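Nursery and Baby Gear > Prams and Pushchairs

Musmont pushchair on cobbles: three months in

pebbledash_mum
Posted 7.42 pm

Promised a few people on the Filali thread I'd come back and report, so this is me reporting!

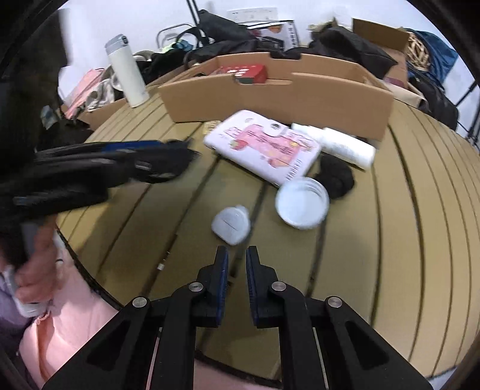
wheelsonthebus
Replied 7.58 pm

Oh brilliant, I've been waiting for this one. Did you go for the big back wheels or the standard ones? I went to look at it in Cloltorham and they only had the standard set on the shop floor, and it felt lovely on carpet but then everything does.

pebbledash_mum
Replied 8.10 pm

Big ones! And I'm so glad. Our road is cobbled from the top of the hill down to the bakery and I'd been dreading it, but she sleeps straight through it now. The front wheels lock too, and that makes the biggest difference of all. With them unlocked they chatter about like a shopping trolley, then you push the little levers down with your foot and the whole thing just glides (well, rumbles, but a nice rumble).

Other things I love:
The handle goes up high enough for my husband, who is a giraffe.
The hood comes down nearly to the bumper bar, so low winter sun is sorted.
The basket takes a proper food shop. I've had a sack of potatoes in it.

Things I love less: the fold. You have to take the seat off if it's facing you, and in the rain with a cross baby that's no fun at all.

tinroofsundae
Replied 8.21 pm

Going to disagree on the basket I'm afraid. It's deep, yes, but once the seat is reclined you can't get your hand in from the back, so you end up crouching at the front like you're looking for a lost cat. We had the Musmont for our first and swapped to the Morkby for the second, mostly for that.

Agree about the hood though, it's the best one I've used on anything.

pebbledash_mum
Replied 8.26 pm

Ha, OK, that's fair, I do crouch. I've stopped noticing!

oatcakes4
Replied 8.33 pm

How heavy is it really? We're on the third floor, no lift, and the Filali is doing my back in. I don't mind two trips but I'd like one of the trips to be easy.

wheelsonthebus
Replied 8.40 pm

The Filali is a tank. We borrowed one for a week away and I felt every step of it. Gorgeous on a beach, mind you.

tinroofsundae
Replied 8.47 pm

If you're on the third floor I wouldn't get the Musmont with the big wheels at all, sorry OP. Chassis in one hand and seat in the other is fine up a few steps. It isn't fine up 3 flights. The Morkby folds in one piece with the seat on and you can hook it over your shoulder.

pebbledash_mum
Replied 8.55 pm

I'd half agree. The back wheels pop off with a button though, so you could leave them in the car and just carry the frame up. Bit of a faff but I do it for my mum's, where the hall is tiny, and it takes no time once you've got the knack. Do push them back on until they click, and give each one a good tug before you set off!

oatcakes4
Replied 9.02 pm

No car, sadly. But there is a bike store downstairs with a lock on it, so maybe chassis down there and only the seat comes up? Hadn't thought of that until just now, this is so useful.

gravelpath
Replied 9.15 pm

We do exactly that and it works a treat. Throw an old sheet over it to keep the dust off. On the original question, I've got the standard wheels and think people are a bit hard on them. Ours has done 43 weeks of canal towpath, puddles and all, and the only thing I've done is brush the grit out and wipe the axles. You don't need the big ones unless it's proper cobbles or fields.

wheelsonthebus
Replied 9.19 pm

That's interesting, because the towpath is most of what we'd do. The big wheels are £50 extra and I'd rather have a footmuff.

gravelpath
Replied 9.24 pm

Get the footmuff! Get the one with the zip all the way round, so you can lift the top off when you go into a shop.

pebbledash_mum
Replied 9.31 pm

Seconding the zip. And wheelsonthebus, if you go back to Cloltorham ask them to let you take it outside, there's a rough bit of paving by the side door and they let me go up and down it as long as I liked with a bag of cat litter in the seat.

tinroofsundae
Replied 9.38 pm

Take it up and down a kerb as well. And try getting something out of the basket with the seat back :)

oatcakes4
Replied 9.44 pm

Measuring the bike store tomorrow. Does anyone know how wide the Musmont is with the standard wheels on?

gravelpath
Replied 9.50 pm

I'll get the tape measure out in the morning and post it on here for you.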